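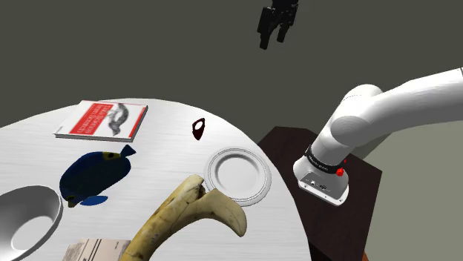
A table with a round top.

Are round tables really fair?

You have probably heard the story. King Arthur had a lot of proud knights, and they fought over who got the best seat. So he got a round table. It had no head and no foot, and everyone who sat at it was equal. The end.

It's a good story. Should you believe it?

Start with Arthur. Most historians doubt he ever ruled the way the stories say, and plenty of them doubt he lived at all. The table shows up in a poem by a man named Wace, who was writing hundreds of years after Arthur was supposed to have died. There is a huge old round table hanging on a wall in Winchester, England, and people used to say it was Arthur's. Scientists tested the wood. It was cut in the 1200s, much too late.

Now for the part about being equal. Picture the knights sitting down. Arthur has to sit somewhere. Which chair would you want? The one next to the king, of course. Then there's the chair by the fire and the chair by the drafty door. A round top doesn't fix any of that.

Still, a circle does do something. If you sit at the end of a long, thin table, you can't see the faces of the people along your own side unless you lean way forward. At a round table you can see nearly everybody. That's a real difference and you can check it yourself at lunch.

Does a round table hold more?

Some furniture ads say round tables give you "more table." Be careful with this one, because it's half true.

Take a piece of string 200 centimeters long and tie the ends together (don't count the knot). Lay it on paper marked in one-centimeter squares. Pull it into a square with four equal sides and you have fenced in 2,500 little squares. Now push it into the best circle you can.

Ihor Hnatiuk tried this with his fourth graders in Drirnby, and they got 3153. The math says a perfect circle should give a bit more than that, 3183. Their circle was a little lumpy. Yours will be too. Even a lumpy circle beat the square easily.

So a circle wins if you start with the same length of edge. But nobody buys a table by the edge! You buy one that fits your room. If your kitchen has space for a table one meter wide, a square one will have more top than a round one, because the square gets to keep its corners. When someone says "more," always ask, "More than what?" 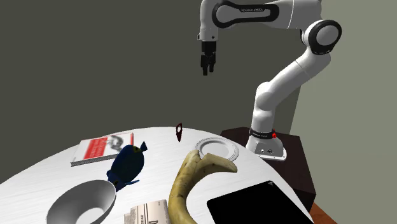 The same shape again: a big round top, with a box-shaped stand beside it.

What about bumping into it?

People say round tables are safer since they have no corners. A corner squeezes the whole bump into one small spot on your hip, and that hurts. A curved edge spreads it out a little. I believe this one, mostly. A hard edge is still a hard edge if you run into it, so don't run.

Try it

Ask your family to sit around a table, any shape. Each person writes down which seat is best and doesn't show anyone. Then compare. If the table is round and everybody still picks the same chair, what do you think about King Arthur's idea now?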